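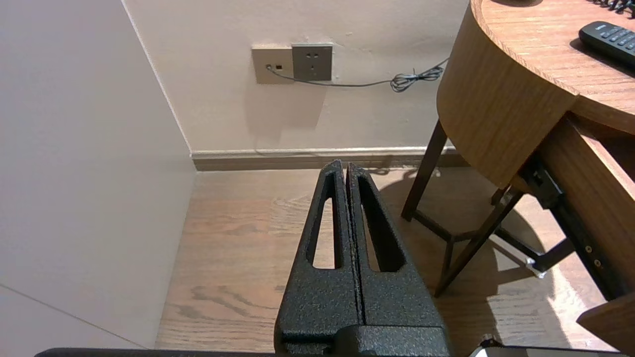 Ok so, slot games. Short version of the Plenwood deal first, then what it means for us, then questions. Their full catalog goes live on Drorkum in May – 284 titles, all at once, no phased rollout. Compare that with the last supplier, who gave us 8 at a time and we lost half the players in between. New skin on the lobby too: light brown wood grain with the darker streaks and knots left in, like the floor in the slide behind me. Tested better than the neon one. Pause here, drink water.

Next: player support. Skip the org chart if running late. Point is, more games means more questions – bonus terms, stuck spins, withdrawals. We had 392 tickets in the first week of the Mushi launch and most were the same 4 questions. Put those answers in the game menu, not on a help page noone opens.

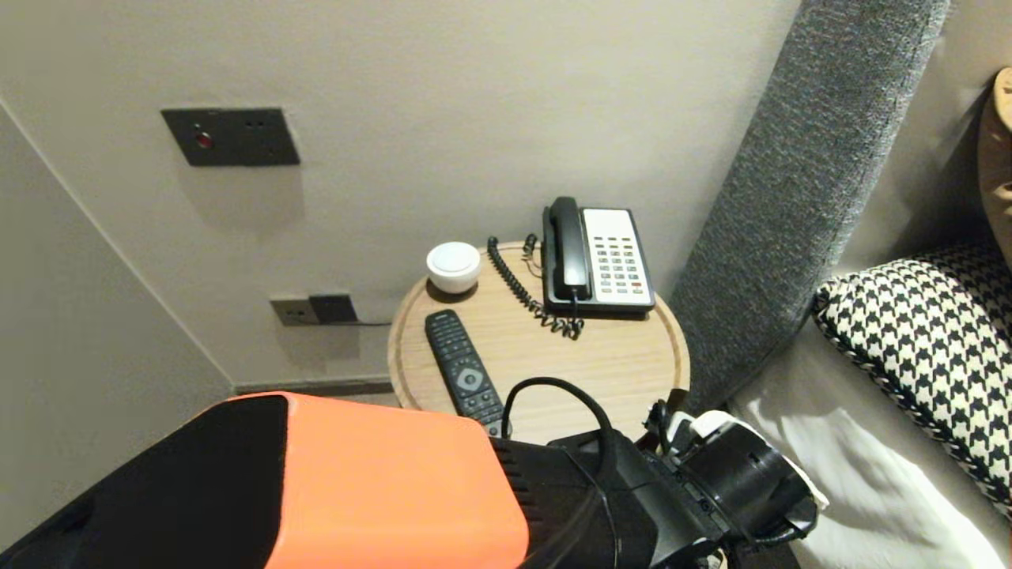 One player at the Barnham session told us she didn't care how many slots we had, she wanted her withdrawal to show up when we said it would, and she wanted to ask a person if it didn't. Read that out slowly. Then: she's right. Catalog gets them in, payouts keep them.

So what are we changing. Withdrawal status on the account page, with a time on it. Limits – deposit and session – moved up to the first screen after sign-up. Reality check pop-up stays on by default for every Plenwood title, supplier has agreed. 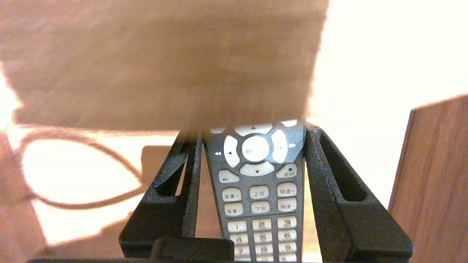
Same with free spins, terms go next to the button. Wagering requirement in the same size type as the offer. Marketing will grumble, let them. Mention Mushi did this allready and the complaints dropped. Don't get into revenue share, not signed off yet, if asked say talk to me after.

Last slide, then questions. Leave it up. 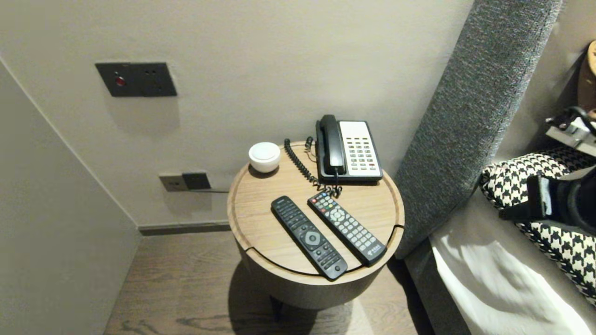

Slide 4: desk telephone on a round side table.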